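Stock fingers or soft pads for household stuff?
Home Arm Builders > Grippers and End Effectors

pcheetham
Sunday, March 19, 2023
Hello all. I've had the Culo two-finger gripper on my arm since February and I'm very fond of it, but I keep reading that I ought to swap the stock fingers for the Plondow soft pads before I do anything with kitchen things. The pads cost 70 dollars a set, so I'd love to hear from people who have lived with both (and please do ramble, I enjoy it!).
Phyllis

bainbridge_bob
Get the pads. I ran the stock fingers for four months and they skated off anything glossy. With the pads I can pick up a mug by the side and carry it across the bench without holding my breath.

fergus_c
I'm going to disagree a little, Bob, with affection. The pads are lovely on mugs, but they squash under a sideways load, and then your fingertip is a few millimeters from where the controller thinks it is. For lids and drawers I'd keep the hard fingers and turn the closing force down.
Fergus Carnegie

bainbridge_bob
Fair, but turning the force down only helps if you're gripping. Half of what she'll meet in a kitchen has no decent edge to grip.

jornonow_fan
Which controller is it, Phyllis? The older firmware ignores low force settings. Build 3359 was the first one that behaved for me.

pcheetham
Thank you, all of you! I'm on 3359 already, so that's one worry gone. I've decided to leave the stock fingers on a while longer and learn what they can do by pushing, which I'd hardly tried before Fergus got me thinking about sideways loads. My subject at the moment is a bread box, and I like it for this — the lid is a rounded amber dome with ridges along it and one small handle low down at the front, so the black fingers can press on the crest or go for the handle, and those are two very different jobs. Bob, I'd still like to borrow your pads for a weekend and try both on it.

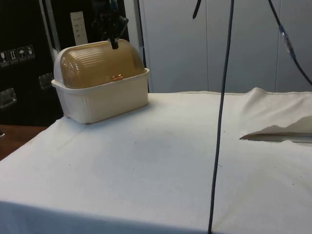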